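Clarndale Backyard Apples

A table of apple trees growing in yards, laneways, old railway land and paddock corners in and near Clarndale, with notes on what the fruit looks like, when it drops and what it tastes like. Version 2, released March 2018.

If you like apples even a little bit, I hope you'll have as much fun poking through this as I've had putting it together. There are trees in this file that lean so far over their fences that half the crop belongs to the footpath. There is one that fruits twice in a good year. There's a whole row of cookers behind the old Carré packing shed that look like green cricket balls and bake down to the fluffiest sauce I've ever eaten!

What's in the download

apples.csv – the main table, 3,000 rows. One row is one visit to one tree.
trees.csv – one row per tree, with a rough location, the kind of ground it grows in and its best-guess variety.
tasting.csv – tasting notes, kept apart from the main table so people who only want dates and sizes don't have to wade through my feelings about russets.
words.txt – the list of flavour words we allow, with a short meaning for each.
CHANGES.txt – what moved, what got fixed, what I broke and put back.

Everything is plain text in UTF-8. The columns are split by commas, and any note with a comma in it is wrapped in double quotes. It opens fine in a spreadsheet, but watch out for the tree codes. Some of them start with a zero, and spreadsheets love to eat those. Import that column as text and you'll be right.

Where the files live

The working copy sits on the server in the workroom, and the public copy is rebuilt from it overnight. If a download stalls, try again in the morning before writing to us. Old versions are kept, so anything you've cited from version 1 is still there to be found.

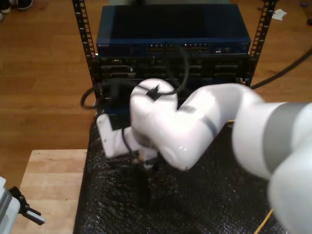
Workroom rack with the network switch at the top, arm in front.

The main columns

tree_code: The short code for the tree. It never changes, even if the tree is later matched to a different variety.

visit_date: Year, month, day. A few early rows only have a month, and in those the day is left blank. Please don't fill these in with the first of the month, it makes a funny spike in the charts.

stage: One of bud, blossom, set, green, colouring, ripe, dropping, bare.

size_mm: Width of a middling apple at its widest point. We pick a fruit that looks ordinary for that tree, neither the show-off at the top nor the runt by the trunk. Blank if there was no fruit or if the tree was out of reach.

skin: Main colour first, then anything over the top of it. "Yellow, red stripe" means a yellow apple with red stripes. "Green, russet" means green with that lovely sandpapery brown.

pests: Free text. Mostly codling moth and parrots. The parrots deserve their own dataset.

picked: Yes or no, meaning whether fruit was taken for tasting on that visit. Always with the owner's okay where a tree has an owner.

note: Anything else. These are my favourite part of the whole file and I've hardly touched them. Spelling is as the visitor wrote it.

How the tasting works

Each tasting uses fruit from one visit, cut in wedges, skin on, at room temperature. We score crunch, sweetness, sharpness and juice on the Tamau scale, where 0 is none at all and 20 is as much as you can imagine an apple having. It sounds like a silly number of steps for a mouthful of fruit, and I thought so too until I tried it. With a shorter scale everything piled up in the middle. With the longer one you can say "this is just a touch sharper than the last one" and have a place to put it.

Flavour words come from words.txt. We allow plain ones like honey, lemon, pear, rose, nutty and grassy, and a couple of odder ones such as "pencil shavings", which turns up again and again in the old drying apples and is much nicer than it sounds.

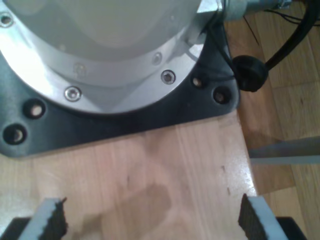 Scores are left exactly as given. If one person found an apple sour and the next found it sweet, both rows stay in, and you can average them or not as you please. I'd suggest looking at the spread before you average anything. Some trees have everyone in agreement and others start arguments every single season, and the arguing trees are the interesting ones.

A wedge that was bruised or floury gets an F in the flag column of tasting.csv. Filter those out if you're comparing varieties. Leave them in if you're looking at how long fruit keeps, where they matter a great deal.

Working out the varieties

The variety column in trees.csv is a guess with a confidence mark beside it: sure, likely, maybe or no idea. "Sure" means there's a planting record, a nursery tag or a family who remembers it going in. "Likely" means the fruit, leaf and season all line up with a known variety. "Maybe" means two of those do. Plenty of trees are seedlings that came up from a tossed core, and they're marked as seedlings with no variety at all. Don't skip them! Some of the best eating in the whole table is from seedlings.

Local names are kept in their own column. What people here call a Vimelby is a flat, early, pale yellow apple that's ready in January and gone to mush a fortnight later. I haven't been able to match it to anything in the books. If you have an apple like that near you, under any name, I would be over the moon to hear about it.

Locations

We don't publish exact spots. Each tree is placed in a square 50 metres on a side, and trees in private yards are shifted to a neighbouring square. That's close enough to look at soil, slope and frost, and not close enough to lead anyone to a back gate with a bucket. Please keep it that way in anything you build on top of this.

Things to be careful about

Visits bunch up in picking season and thin right out in winter, so a gap in the rows doesn't mean nothing was happening on the tree.

Trees along walking tracks get far more visits than trees up steep driveways. If you count rows per variety you're mostly counting how easy the tree is to get to.

The size column in version 1 mixed up widths and heights for one whole season. It's fixed here. If you have charts from version 1, redraw them.

Blossom dates are shaky. Some visitors write blossom at the first open flower and others wait for a full tree, and we only settled on "half the flowers open" late in the piece. 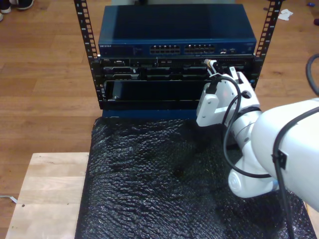
Using and sharing it

You can copy, change and share the files for any purpose, as long as you say where they came from and pass on the note about locations. School projects, pie maps, grafting plans, all very welcome. A suggested line is "Clarndale Backyard Apples, version 2".

Adding to it

New rows are lovely and so are corrections. Send a small file with the same columns as apples.csv, or just an email in ordinary sentences and we'll type it up. For a new tree, we need the ground it's on, a leaf photo, a photo of a fruit cut in half across the middle and the owner's okay. Leave the tree code blank and we'll give it one.

Still to do for the next version: pears (people keep asking), a proper column for how well each apple keeps in a cool shed, and a second go at the blossom dates.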